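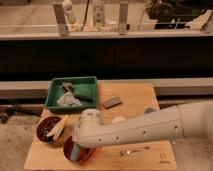
Home Issues Articles For Authors Search

Shares 11 Comments 5

4. What bidders pay for a signature

The most exciting result in our data concerns handwriting. Estate sales of stage and screen performers mix very different goods: working scripts, costumes, furniture, paintings, plain household things. We expected costumes to lead, as they do in most of the trade press. In the Eskola sale records they did not. Scripts with the performer's own notes in the margins beat their high estimates more often than any other group, and they did so in every season we looked at!

Our sample holds 3,000 lots from 8 catalogs, all issued by Eskola and coded by hand by Hatsue Sugiyama and Ginette Fraser. Each lot was given one main type and, where the catalog allowed it, a note on how closely it was tied to a known role. A lot with two possible types (a painted prop, say, or a framed costume sketch) went to the type named first in the catalog title. Disputed cases were settled by a second reading, done without sight of the final price.

The effect of a known role is large for costumes and quite small for scripts. A coat worn in a forgotten play sells much like any old coat of good make, while a marked-up script from the same play still draws several bidders. We find this delightful, and it fits what dealers told us in interviews: buyers want to watch a performer think. One collector spoke for a long time about a single crossed-out line.
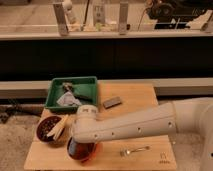 Figure 3. Robot arm above a glass cup, with a bowl and chopsticks.

Household goods are the hardest group to model. Estimates are low, so a modest bid can look like a triumph when it is written as a share of the estimate. For this reason we report the gap in money as well as in percent, and we leave out lots sold without a printed estimate. Online bidding through Iltico raised the number of bidders per lot in this group but had little effect on the top price. The same test on Datidbridge listings points the same way, although those records begin later and are thinner for furniture.

Two limits should be kept in mind. Unsold lots are listed in only 5 of the catalogs, and private sales made after an auction do not appear at all. Section 5 takes up the first problem using the reserve prices that Eskola shared with us in May.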